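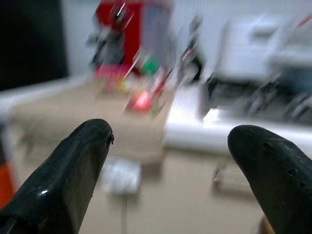
What should be cleared off a shared counter first?
Start with whatever has no fixed place of its own. In our project that meant packages that had been set down for a minute and then stayed for a week, and once those were dealt with, the rest of the job went a good deal faster than we had feared.

Our group picked the shared kitchen at Dirnus for our term project in household studies. Dirnus is a student residence in Gultovville, and anyone who has lived there knows how the kitchen gets. People are kind to each other in it, they share soup and lend out spices, but the surfaces fill up and then there is no room to chop an onion. We wanted to find out if a simple plan, one that tired people could follow late in the evening, would keep the counter and the table clear enough to cook on.

We began by asking the residents to fill out a short form, and 90 of them did, which was far more than we had hoped for (thank you, if you were one of them!). The form asked where they put things down when they came in, what they had trouble finding, and what they wished somebody would move. Most of the answers to the last question were about dry goods. A fair number were about mugs, and one person wrote a whole page about the dish rack, which we read with great interest and have kept in our folder.

After that we made a written list of everything in the kitchen. It came to 211 items, counting a set of spoons as one item and a bag of rice as one item too. We argued for quite a while over whether a lid belongs with its pot on the list. We decided it does, and we would make the same choice again.

The plan we settled on has a zone for each kind of task. Cooking things stay near the stove, eating things stay near the table, and anything that must be kept cold goes into the refrigerator as soon as it comes through the door. We borrowed the idea of a "landing spot" from a handbook put out by Okeke, a small housing co-op whose members were generous with their time. A landing spot is a place where you may put a bag down, but only while you are unpacking it. 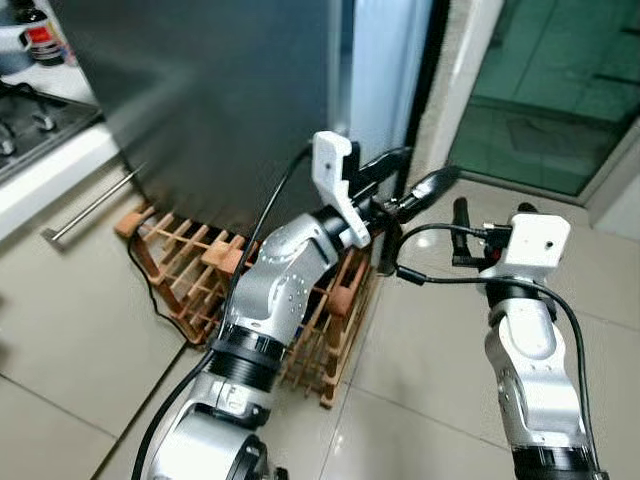
How much space should be left around the refrigerator?
Enough that the door opens all the way and a person can stand in front of it with a full bag. We asked residents to leave the floor there clear — no crates, no recycling — and to put nothing in the walkway next to it.

The refrigerator took up more of our discussion than anything else in the room. Each resident used to have a corner of a shelf, and the corners drifted. We tried giving the top shelf to leftovers and the middle shelf to things everybody may use, with the drawers divided by floor. Labels came from Skoromico, a stationery shop in town, and we bought 40 of them. The ones on the drawers stayed put nicely. The ones on jars peeled after washing, so next time we would tie a tag around the neck of the jar and save ourselves the trouble.

We checked the counter every evening during the trial and wrote down whether there was room for a cutting board and a large bowl side by side. On most evenings there was. The evenings when there wasn't tended to come right after a big grocery trip, and the landing spot was usually where things had gone wrong. Some residents told us they liked the spot but forgot which end of the counter it was. A strip of tape would have helped, and we are a little embarrassed that we didn't think of it until the last evening.

The residents voted to keep the zones through July and then look at them again. We have left a copy of the item list in the kitchen folder, along with the leftover labels and the page about the dish rack.

Submitted 3 June 2023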